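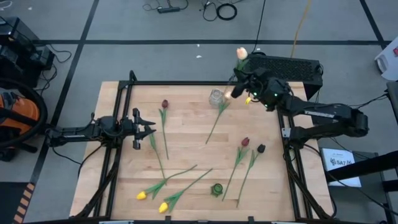
How do you stop cut tulips drooping in the vase?

Trim the stems, wrap the bunch tightly in paper and stand it upright in cold water for a couple of hours before arranging. Most drooping comes from stems that took up too little water on the way from the shop or garden, and a good drink while they are held straight usually sorts it out.

Garden > Cut flowers > Spring bulbs > Conditioning tulips

You will need sharp scissors or a small knife, plain paper (newspaper is fine), a deep bucket and a clean vase.

Cutting from the garden

Cut early in the morning. Choose buds that are showing colour but are still closed. A tulip that has already opened wide in the bed will only last two or three days indoors. Cut low down, and leave at least two leaves on the plant if you want the bulb to flower again. If you treat tulips as annuals, pull the whole plant, bulb and all, and cut the bulb off at the bench. You get a longer stem that way.

Put the stems straight into a bucket with a few inches of cold water.

Buying from a shop

Look for firm leaves that squeak when the bunch is squeezed gently. Avoid yellow leaf tips. Supermarket bunches are often sold very tight and green, and the greenest ones may never colour up properly. At the Trombridge market the stalls put out fresh buckets before 9 am, and the ones by the Harkgate entrance tend to sell out first.

Conditioning

1. Strip off the lower leaves. Any leaf under water will rot and turn it cloudy.
2. Rinse sand and grit out of the leaf joints.
3. Cut 2 cm off each stem. A straight cut or a slanted one will do, provided the blade is sharp.
4. Lay the bunch on the paper with the heads level and roll it up firmly, leaving the stem ends sticking out. Tape it.
5. Stand the roll in cold water up to about half the stem length. Leave it somewhere cool and dark for two hours, or overnight if they are very limp.

Hertta Huttunen, who grows for the Plornungate show, leaves hers in the shed for the whole night and has never lost a bunch to frost. I use the cellar steps.

In the vase

Tulips need less water than most flowers, so fill the vase to 7 or 8 cm and top it up daily. Change it completely every second day and take a sliver off the stems each time. Flower food is optional. Keep the vase out of direct sun and away from radiators and the fruit bowl.

The stems carry on growing after cutting, by as much as 4 cm over the week, and they bend towards the light. Turn the vase each morning to even this out. A tall, narrow vase gives more support than a wide one.

Don't mix them with freshly cut daffodils. Daffodil sap shortens the life of tulips. Stand the daffodils in their own bucket overnight, throw that water away and don't recut them before arranging.

If they still flop

Recut, rewrap and repeat step 5. If the necks are still soft after a second go, cut the stems short and use a low bowl.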